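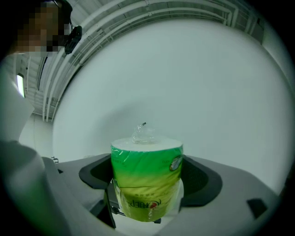
Fig. 1. Wrapped roll held upright in the jaws.

Project report, Citolent gripper pair, 13 July 2024

Aim: keep both hand grippers fit for the roll and shelf task. Setup is from the Netik sheet, changed a bit in May.

Before each run we wipe the pads, check the jaws close square and that the marker isnt loose. 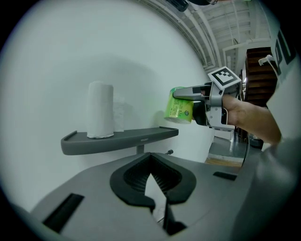
Jaw gap was the main trouble. Set to 69 mm it held fine, at 104 the fingers came back uneven. Took up to 40 minutes to put right, mostly finding the right screw. Pads swapped after 9 runs, shoud be sooner.
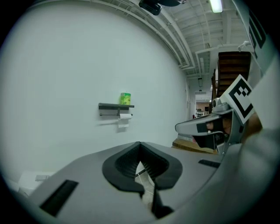

Fig. 3. Gripper near the shelf, canister on top, roll on the bar below.

Left to do: log the pad wear, new screws, same gap on both grippers. 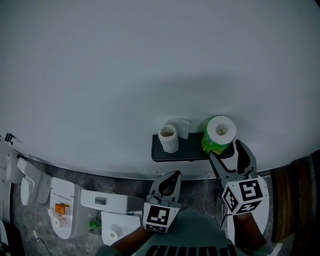
Comment from Hotomstead: please write the screw size in the log as well, and check the gap again after every pad change.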